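Flodano Bench Rules Kit, reviewed after 14 shifts

I paid for the Flodano kit with my own budget line, so nobody at Flodano owes me a thank-you. You get a laminated rule card, a 20-page booklet on good practice for hand-held gripper work, and a pad of check sheets with room for 1,152 entries, a number that suggests somebody over there really loves a grid.

The rules are mostly sound. Clear the board before each run. Start with an empty basket. Open the jaws fully between grabs. Keep cables off the work surface, a rule I have now read aloud in more tones of voice than I knew I had. The page on pressurized cans is the best in the booklet: grip the body, go easy on the squeeze, and leave the valve alone. Plisska's older guide gave cans one sentence and spent a full page on where to put the logo sticker.

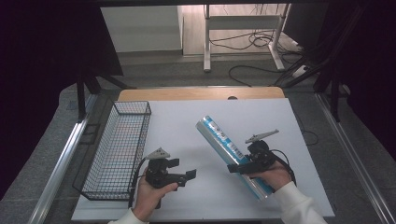
Mokoena wrote in to say that the cable rule is fine on paper but should name a distance from the board, or every site will read it its own way. Dostholm apparently settled on 18 inches and the arguing stopped.

Fair point, and the booklet's weakest spot. It says "well clear" four times and never says how clear that is. The card also curls at the corners, and the check sheets have no box for "stopped early," so mine go in the margin in tiny, bitter handwriting.

Flodano promises a revised booklet in September. I'd buy the kit now for the can page and write your own cable rule on the back of the card.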